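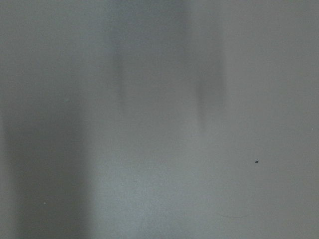

**KITCHEN SCIENCE: Water, Light and Lemons**

Have you ever looked very closely at a plain gray surface? There are pale parts and dark parts, and the dark ones have soft, blurry edges. Shadows do that when light reaches a place from many directions at once, and it is lovely to look at once you start noticing.

Now let's talk about spills, which every cook makes (I certainly do!). Water likes to stick to itself - scientists call this cohesion - so on a smooth table a small spill often stays together in a little puddle.
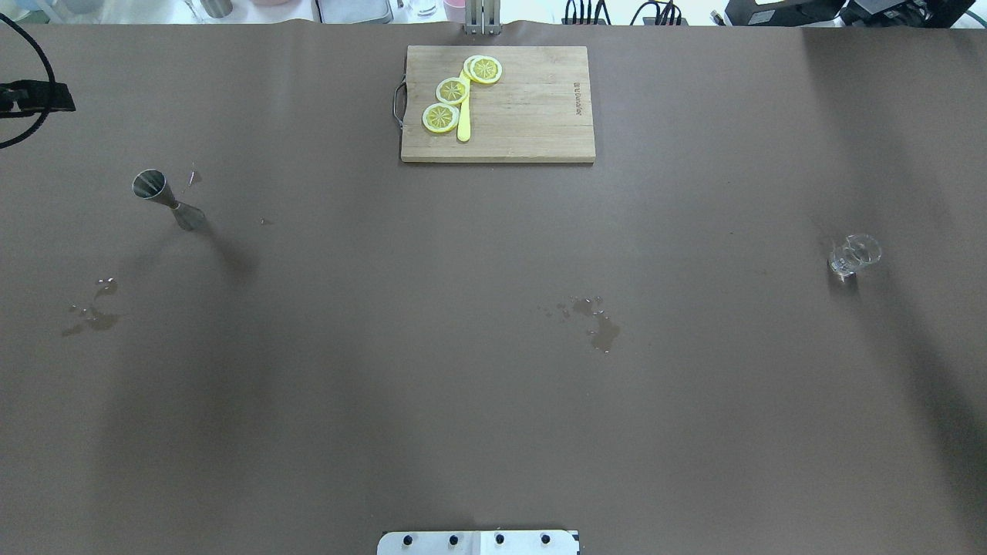

*Lemon slices on a cutting board, and small puddles on the table.*

Try it yourself with 2 spoonfuls of water, and ask a grown-up before you start. Then find a small clear glass and peek through the bottom, where it is thickest.
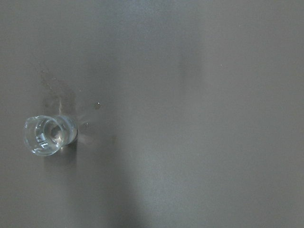 Whatever is behind it will look bent and squashed, and that's because light changes direction as it goes into glass and again as it comes out. The word for this is refraction. Turn the glass slowly and watch the shapes slide around!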